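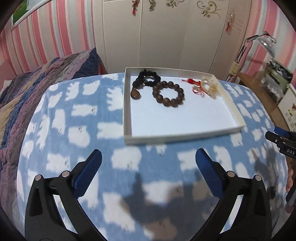

浅型トレーによる腕輪・紐飾りの仮置きと点検

Flaleseo 収納通信 第772号
2022年12月22日
読了時間 8分

検索 キーワードを入力 検索する

年末の片付けで扱う品目のうち、本号では腕輪と紐飾りを取り上げる。7月号で扱った金属チェーンの続編にあたる。金属チェーンと異なり、ビーズの腕輪や編み紐のペンダントは、通し材（ゴム、絹糸、綿紐、合成繊維の紐）の状態が寿命をほぼ決める。珠そのものが割れて使えなくなる例は少なく、編集部に届く相談も大半が紐の切れ、伸び、絡みに関するものである。

作業の骨子は、引き出しや小箱から全品を出し、浅いトレーに間隔をあけて並べ、点検し、戻す先を決めるまでである。トレーの段階を本稿では「仮置き」と呼ぶ。

1. 仮置きに使う容器

容器の条件は、底が平らで無地であること、縁が低いこと、内側に仕切りがないことである。菓子箱や文具箱の蓋で足りる。縁が高いと指が斜めに入り、細い紐を持ち上げるときに隣の品を引っかける。仕切りのある容器は戻した後の保管用であり、点検には向かない。仕切りの角に紐が当たったまま長さを見ると、伸びを見落とす。

底の色は白を標準とする。濃茶の木珠、黒い紐、赤い細紐はいずれも白地で輪郭が出る。問題になるのは透明や淡い黄色の珠で、白地では珠の境目が読みにくい。この場合はトレーを窓に対して横向きに置き、光を斜めから入れる。半透明の珠は光を受けると縁が明るくなり、珠と珠の間の隙間も確認できる。それでも見えにくければ、その品だけ濃い色の紙片に移して見る。

市販品を使う場合、Zinettiの浅型トレー（長辺300ミリ、白、税込2,470円）が編集部の手持ちの中では扱いやすかった。底面に滑り止めの凹凸がなく、小さな珠が転がって止まらない欠点はあるが、欠片や繊維くずを見つけるには平滑な底のほうがよい。Prantlの布張りトレーは珠の転がりを防ぐ反面、房の糸くずと布の毛羽が区別できず、点検用には採らなかった。保管用としては問題ない。

2. 置き場所

机が使えない場合はベッドの上でもよい。水色に白い動物柄のフリース毛布にトレーを載せた冒頭の配置がこれにあたる。落とした珠が跳ねず、床まで転がる距離も稼げる。毛足のある布の上で直接並べることは避け、品物は必ずトレーの中に収める。フリースの繊維は細く、房や編み目に入ると抜きにくい。静電気の出やすい季節は特にそうである。

ベッド上ではトレーが傾く。丸珠の腕輪は傾きの低い側へ寄り、隣の紐に乗り上げることがある。薄い板か大判の本をトレーの下に敷くと安定する。敷物のたるみは先に伸ばしておく。

自分の影が作業面に落ちる位置も避ける。天井灯の真下に立って前屈みになると、手元がちょうど影に入る。立ち位置を半歩ずらすか、トレーを回して向きを変える。影の縁がぼけていると暗さに気づきにくく、黒い紐の毛羽立ちを見落とす原因になる。

3. 並べ方

奥側に品物を一列に置き、手前側を空けておく。手前の空きは、取り上げた品を広げて見るための作業域である。品数が多いときも二列にせず、一回の点数を減らして回数を分ける。

例として、次の四点を左から順に並べた場合を考える。

・黒い紐の首飾り（茶色の滴形ペンダント付き）
・濃茶の木珠の腕輪
・赤い細紐（小さな房付き）
・透明と淡黄色の珠の腕輪

紐の長いものは緩く巻いて置く。きつく巻くと巻き癖と劣化による曲がりが区別できない。ペンダントトップは輪の外に出し、紐の上に重ねない。滴形のように一端が重い形では、持ち上げたときに先端が振れて隣の品に当たるため、列の端に置く。

腕輪は円に近い形に整える。伸縮ゴムの腕輪であれば、力をかけない状態でどの程度円が保たれるかを見る。特定の箇所だけ角張る、または珠の列が内側に折れる場合は、その位置に結び目があるか、通し材が弱っている。

細い紐が固まっているときは、そのまま置いてよい。並べる段階でほどこうとしないこと。ほどく作業は後述の手順で、他の品を点検し終えてから行う。

4. 点検項目

4.1 編み紐・結び紐

結び目を連ねた紐と、小さな珠を通した紐は、離れて見ると区別がつかない。手前に移し、指の腹で軽く撫でて確認する。硬い粒が回れば珠、回らず紐と一体であれば結び目である。区別は洗い方に影響する。結び目の連続した紐は内部に水を含みやすく、乾燥に時間がかかる。

毛羽は、首の後ろにあたる部分とペンダントの付け根に集中する。付け根は紐の径が細っていないかを見る。周囲より細い、または艶が違う箇所があれば、使用を止めて紐を替える。合成繊維の紐では、末端を熱で留めた部分が硬くなり、角が出ていることがある。角は衣類の糸を引く。

スライド式の留め結びは、左右に一度ずつ動かし、途中で止まらないことと、手を離して滑らないことの両方を見る。片方だけ満たす場合は結び直しの対象とする。

4.2 木珠

木珠は艶の強弱を見る。艶消しに近い仕上げの珠は、皮脂の付いた箇所から艶が出る。全体が均一に艶を帯びているなら使用による変化として扱い、拭くだけにする。一部の珠だけ白っぽい、または粉を吹いたように見える場合は、乾燥か表面のかびを疑い、他の品から離す。

割れは穴の縁から始まる。珠を一つずつ回し、穴の周囲に放射状の線がないか確認する。線がある珠は通し材を削るので、珠一個の傷みが腕輪全体の切れにつながる。該当の珠に細い糸を結んで目印とし、まとめて直す。油は塗らない。色が濃くなるのは表面だけで、ゴムの劣化を早める。

珠の数を控えておくと、切れたときの回収確認に使える。数えるのは仮置き中が最も楽である。

4.3 細紐と房

房は先端の長さが揃っているかより、根元の巻きが緩んでいないかを優先して見る。根元が緩んだ房は一本ずつ抜け、気づいたときには半分ほどの量になっている。緩みがあれば同色の糸で巻き直す。

赤や濃色の紐は色移りを確認する。湿らせた白い綿布を目立たない箇所に当て、軽く押さえて離す。布に色が付けば水洗いは不可とし、淡色の珠や布張りの箱と一緒に保管しない。透明な珠の穴の内側に赤が入ると、外からは珠全体が薄く染まったように見える。取り除くには珠を外す必要がある。

4.4 透明珠

透明・半透明の珠では、穴の中の汚れと通し材の状態が外から読める。くすんで見えるときは、珠の表面を拭いた後でもう一度見る。変わらなければ汚れは穴の中にある。

珠の材質は外観だけで決めない。天然の結晶、ガラス、樹脂は拭き方が異なるが、不明の場合は最も弱い材質に合わせ、乾いた柔らかい布のみを使う。超音波洗浄機、アルコール、塩に埋める方法はいずれも使わない。塩は金属部品と通し材を傷める。

伸縮ゴムの点検では、珠と珠の間を指先でわずかに開き、ゴムが白く濁っていないか、細く裂けていないかを見る。透明珠の腕輪ではこの作業が容易なので、同じ時期に作った木珠の腕輪の状態を推定する手がかりにもなる。引き伸ばして弾力を試す必要はない。弱っていればその操作で切れる。

5. 絡んだ紐のほどき方

道具は、先の丸い細い棒を二本、または太めのとじ針を二本。先の尖った針や金属の刃は使わない。

手順は次のとおり。

(1) トレーの手前側に塊を移し、両端を探す。端が見つからないときは房を一方の端とみなす。
(2) 房を塊の外に出し、薄紙で巻いて仮に束ねる。
(3) 塊の中心に棒を一本入れ、垂直に立てて軽く揺する。引かずに緩める。
(4) 緩んだ輪のうち最も大きいものに二本目の棒を通し、外側へ広げる。
(5) 端を輪の中へ戻す方向に送る。端を引き抜く操作は、通り道が目で追える場合に限る。
(6) ほどけた部分から順にトレーの縁に沿って伸ばす。

(5)で動かなくなったら(3)に戻る。湿らせる、粉を振る、といった方法は紹介されることがあるが、綿や絹の細紐では締まる方向に働く場合があるため編集部では行っていない。すべりのよい合成繊維なら指だけで足りる。

作業を中断するときは、塊のままトレーに残し、上から薄紙をかけておく。途中まで伸ばした部分を巻き直すと絡みが戻る。

6. 清掃

点検が済んだ品から清掃する。先に全部を拭いてから点検すると、汚れの分布という手がかりが失われる。皮脂の濃い箇所は力のかかる箇所と一致することが多い。

木珠は乾拭き。珠を回しながら、木目が見えるものは木目に沿って拭く。編み紐は柔らかい歯ブラシで一方向に払う。往復させると毛羽が立つ。房は蒸気を遠くから当てて整える方法があるが、接着で留めたものには使えない。根元に硬い塊があれば接着の可能性があるので、手で撫でるだけにする。ペンダントの艶のある面は、眼鏡用の布で拭く。砂粒が付いていると擦り傷になるため、先に息を吹きかけて払う。

水を使った品は、その日のうちに保管容器へ戻さない。トレーに広げ、直射日光と暖房の風を避けて一晩置く。

7. 保管先の割り振り

点検の結果に応じて、次の区分で分ける。

A 常用。玄関または洗面所以外の、湿気の少ない場所。
B 保管。個別の袋に入れ、引き出しへ。
C 修理待ち。箱を分け、不具合の箇所を書いた紙を添える。
D 手放す。

Cを設けずAやBに混ぜると、次に使うときに切れる。修理待ちの箱は小さいものにし、あふれたら新しい品を足す前に直すか手放すかを決める。

腕輪は平置きとする。吊るすと伸縮ゴムに常時荷重がかかり、珠の重いものほど早く伸びる。紐の首飾りは吊るしてもよいが、ペンダントが重い場合は平置きにする。袋は不織布か薄い紙。密閉できる樹脂の袋は木珠には使わない。透明な珠は硬さの違う珠と同じ袋に入れない。房のある品は袋の長さに余裕をとり、房が折れない向きで入れる。

Skomorariの引き出し用仕切りは、枠の高さを二段階で選べる。腕輪には低いほうで足り、珠の大きい腕輪だけ高いほうを使う。枠の内側の角が丸いため、細紐が引っかからない。難点は幅の種類が少ないことで、引き出しの右端に半端な隙間が残る。編集部では隙間に替え紐と綿布を入れている。

引き出しの中での並び順は、仮置きの並び順と同じにしておくとよい。次回の点検で取り出したとき、前回の控えとそのまま照合できる。

8. 記録

控えに書く項目は、品名、通し材の種類、珠の数、最後に通し替えた時期、気になる箇所。写真を一枚添えるなら、仮置きの状態で真上に近い角度から撮る。トレーの縁が入っていれば大きさの見当がつく。斜めから撮ると奥の品が小さく写り、珠の大きさの比較に使えない。

通し替えの時期が不明な品は「不明」と書き、空欄にしない。空欄は後で見たとき、書き忘れと区別できない。

9. 補足と訂正

7月号の金属チェーンの記事で、保管袋に乾燥剤を同封するよう記した。金属のみの品についてはそのままでよいが、木珠を組み合わせた品には適用しない。乾燥が過ぎると穴の縁の割れが進む。該当の品は袋から乾燥剤を除き、不織布の袋に入れ替えること。

また、同号の図の説明にあった「平型トレー」は本号の「浅型トレー」と同じものを指す。今後は「浅型」に統一する。

伸縮ゴムの結び目に接着剤を付けるかどうかについて、複数の問い合わせがあった。付ける場合は硬化後に硬くならない手芸用を少量とし、結び目を珠の穴に引き込むのは乾いてからにする。瞬間接着剤はゴムを硬くし、その際で切れるため使わない。太いゴムで結び目が穴に入らないときは、穴の大きい珠を一個混ぜる。珠の列の中で色が揃わなければ、結び目を外に出したまま、留め具用の小さな覆いをかぶせる方法もある。

次号は耳飾りの片方だけが残った場合の扱いと、小型の留め金の分類を予定している。

お問い合わせ：Flaleseo 収納通信編集部　｜　© 2022 Flaleseo　｜　ページの先頭へ戻る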